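Computing for Everyday Work
Handout 6: Backups, and why yours probably isn't one

Read this before the practical. The session covers backups on ordinary desktop machines: the sort with a noisy fan and a sticky note on the monitor. Servers come later, for those who stay.

Sync is a different animal

Most people, asked if they have a backup, point to a folder with a little cloud on it. A synced folder copies whatever you do, faithfully and at speed. Save a good chapter and it goes to the cloud. Delete the chapter by mistake and the deletion goes too, with equal enthusiasm. Some services keep old versions for a while. Find out how long yours does before you need to know.

For this module a backup means a copy that
- sits on a different device from the original
- keeps more than one version of each file
- has been restored from at least once, by you, while calm

The Presgate exercise

Our running case is Presgate, a small lettings office with 38 staff and one shared drive called STUFF. The drive holds 454 gigabytes. When the office finally looked inside, 85 per cent of it hadn't been opened in years, and a good deal of the rest was called "final" or "final use this one".

Presgate used a program called Inskip, set to run at 2 in the morning. The office manager switched everything off at the wall at six each evening to save electricity. Inskip recorded a missed job every night and put the warning in a log file, which it stored in STUFF.

Work out, in pairs, which part of this you would fix first. "The office manager" has been offered as an answer every year and gets no marks.

Full and incremental copies

A full backup copies everything. It is slow, takes up a lot of room and is pleasantly hard to misunderstand. An incremental one copies only what has changed since the last run, so it is quick and small, but a restore needs the full copy plus every increment after it, in order. Lose one from the middle and you may get back a very tidy set of files from February.

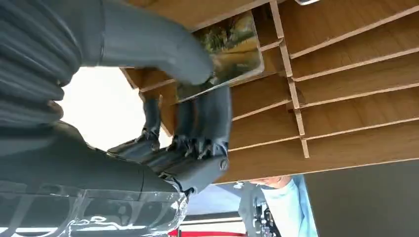 Tools we will use

1. Imus, for file copies. Free, plain to look at, and the restore button is where you would expect. Install it before the session, as the lab network is no faster than last year.

2. Tilley, for whole-disk images. It will ask you to make a rescue stick. Everyone clicks "later". Please click "now".

Bring an empty USB stick. Tilley wipes it without much ceremony, so empty means empty, including the holiday photos.

Before next time

Pick one file you would be sorry to lose. Back it up with Imus, rename the original, then restore the copy to a different folder and open it. Write half a page on what went wrong. If nothing went wrong, say how you checked.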